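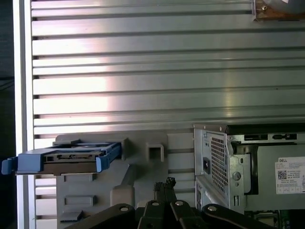
Drive caddy sitting in the grey holder, with the opened Dell beside it.

Section 4. Working out what to buy (before you buy it)

I put this section ahead of the wiring one because I did it the other way round on my first Plerkden cell and paid for it. Grab a notepad and a tape measure — you'll want both.

1. Pick the computer model you'll be taking apart and stick to it. Every new case shape means a new fixture, and fixtures eat more hours than you'd think.

2. Buy spare desktops of that same model. I budget for 9 per cell. Clips and handles wear out with practice, and matching units get hard to find later on.

3. Measure your table with the case lying on its side and its panel off, then add the width of the fixture. I like a slatted metal top, as there's always somewhere to run a clamp.

Note: Measure upward too. The arms need room to come in over the case, and a low shelf will ruin your day.
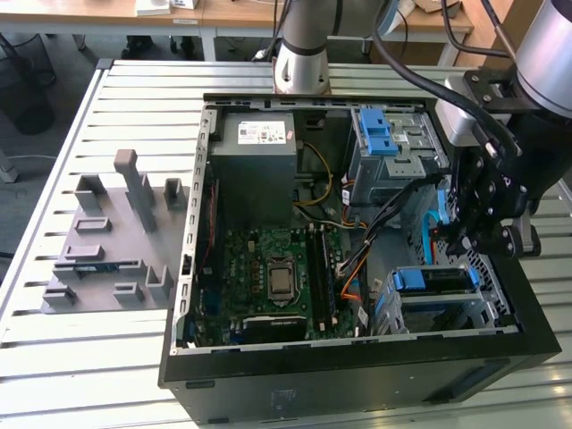
Case on its side, side panel removed, fixture plate to the left.

4. Decide on one arm or two. Two costs more (obviously!) but if you plan to hold the case steady while you pull a drive, price the second arm now. The Selliton mount kit is sold in singles, so order one for each arm.

5. Set aside $800 for printed fixtures. That covers filament, a couple of bad prints and the version you'll redo once you've seen where the cables hang. I print mine from the Triantafyllou files and change the slots to suit the drives.

6. Add a line for wrist cameras and one for a fixed camera. Get the brackets at the same time, they never seem to be in stock on their own.

7. Leave a bit over for cable ties, sleeves and spare finger pads. My last Trollano order had 32 pads in it and I wish I'd doubled that.

Caution: Unplug the desktop before you open it, and never open the power supply itself. Keep loose screws well away from the motherboard.

Caution: Don't order the controller until you've checked the outlet it will plug into. Mine sat in its box all August waiting on an electrician.

When your list is priced, copy the totals onto the sheet at the back of the manual and go on to Section 5.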